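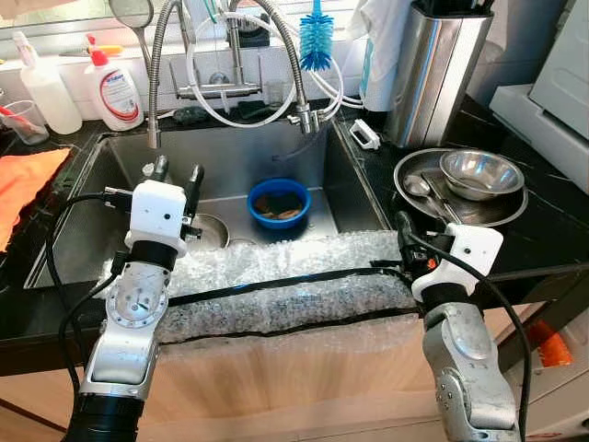
The washing-up at Prasham

The canteen at Prasham opened with 89 seats and a menu that fitted on a postcard. It now feeds 300 people on a busy lunchtime, and the cutlery has never quite kept up.

Most of it came second-hand. The first batch was bought when a hotel in Brernano closed and sold its dining room by the crate: 700 pieces, mixed patterns, mostly forks. Knives were short from the start and still are.

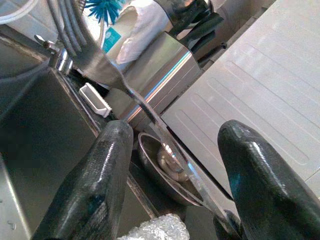

Stainless steel lasts well if it is looked after. The trouble is salt. Left on overnight, it leaves small pits that no scrubbing will shift, and the kitchen lost 235 teaspoons that way in its first winter. These days everything is rinsed before three o'clock and dried with a cloth.

Silver plate needs more care and gets less use. The canteen owns one set, made by Zwahlen, with the plating worn through at the backs of the spoons. It comes out for the staff supper in February – and goes back in its box the same night.

Replacing the lot has been discussed. A matching set would stack better and look smarter on the tables, but the old hotel forks are heavier than anything in the trade catalogues, and regulars say they like the weight. For now the kitchen is only buying knives.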